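The Bottle That Was Supposed to Save Your Morning

By Erasto Biwott

My sister-in-law keeps a tally on her refrigerator. Four lines a day, each one a bottle of water, and on the days she only manages three she apologizes to people about it. She is healthy. She has always been healthy. She started the tally in March, after downloading an app called Rondero, which asked for her weight and told her she was running dry.

I have been reading the labels and the newsletters and the little cards that come with the powders for most of a year now, and I would like somebody to show me the person who was saved by this stuff. I don't mean marathon runners or roofers in August. I mean the rest of us, who sit in chairs and have a faucet within fifty feet.

The claims are slippery. Grovska, which sells a mineral water at a price I'd expect to pay for lunch, says its product "supports clarity." Whose clarity, and supports it how? When I called, a pleasant man told me clarity was a feeling. Mussa, a powder in a paper stick, promises 500 milligrams of a blend it won't break down, on the grounds that the blend is the secret. A pickle has salt in it too, and the pickle company has never written to me about my potential.

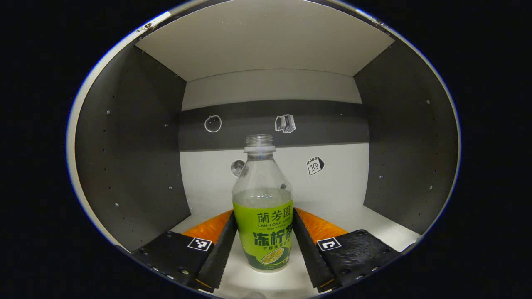
Bottled drinks now come with a great deal of advice attached.

Then there is the matter of how much. Rondero told me to drink 2345 milliliters a day. I liked that five at the end. It sounded as if someone in a lab coat had worked late on it. I typed in the same weight and height again, changed my answer to "How do you usually feel in the afternoon?" from "fine" to "a bit slow," and my daily need jumped to 3698. Everyone I know feels a bit slow in the afternoon. It's the afternoon.

The people who make these things like to say that by the time you're thirsty, it's too late. Too late for what, they leave to you. Thirst seems to me a pretty good system. It's free, it doesn't need charging, and it got my grandmother through ninety-one summers with one glass on the nightstand.

I did try to be fair. For two weeks I followed the Rondero plan, with a stick of Mussa every morning. I slept worse, for the plain reason that I was up twice a night. My skin looked like my skin. I got to know the restrooms along Tullow Avenue better than a man should, and I can report that the library's is the cleanest.

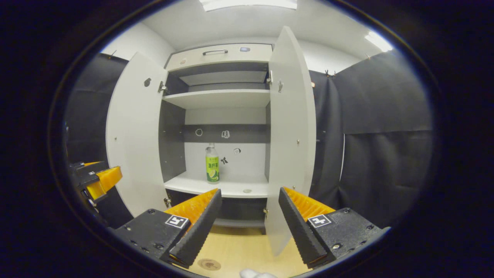 White doors, white shelving: storage is where many good intentions go.

The leftover sticks are in a kitchen cabinet with the vitamin gummies and a tub of green powder from an earlier round of self-improvement. I haven't thrown any of it out. I paid for it, and some part of me still thinks I'll be the kind of person who uses it.

My sister-in-law disagrees with all of this, by the way. She says she feels better, and I believe her. She also quit soda that month, started walking to work and got a new boss. The app sent her a badge.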